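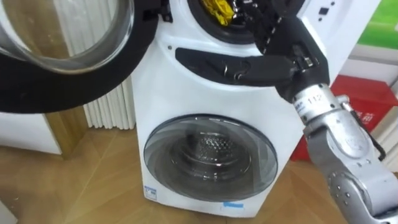 How to use the small top drum on a two-drum washer

4 min read

A stacked washer with two drums lets you keep a small wash apart from the main one. The top drum is meant for the odd cloth, baby things, underwear or a single shirt. Most people who have trouble with it are putting in too much, or leaving the door seal dirty.

Before you start

Check that both drums are empty. Small items stick to the inner wall after a spin and are easy to miss, especially at the back. Reach in and feel all the way round. Look in the fold of the rubber gasket too, where socks and hair grips collect.

Loading

1. Open the upper door as far as it will go. If you pull it half way it swings back on your arm.
2. Shake each item out and put it in separately. A cloth that goes in as a tight ball often comes out as one.
3. Stop when the drum is half full. Two hand towels are plenty.
4. Push any trailing corners clear of the gasket before you shut the door. Press until it clicks.

Bright colours should go in alone for the first few washes. Yellow dusters are bad for this and will tint anything pale.

Detergent

Use much less than you would downstairs. A teaspoon of liquid does for a small load. Powder is slower to dissolve on short cycles and can leave white marks on dark cotton.

Choosing a cycle

The quick wash is enough for lightly soiled things. For kitchen cloths pick the hottest setting the label allows. Check your booklet before running both drums together, as some models hold one back until the other has finished spinning.

Unloading and cleaning

Take the washing out when the cycle ends and hang it up. Wipe the gasket with a dry cloth, then the inside of the glass, and leave the door ajar for a couple of hours. Once a month run the top drum empty on hot.

If the drum thumps during the spin, stop it, spread the load out and try again. One heavy item on its own will do this, so add a small towel to balance it.

Shares 207 | Comments 2

© Pusside Home Pages, July 1999. Back to top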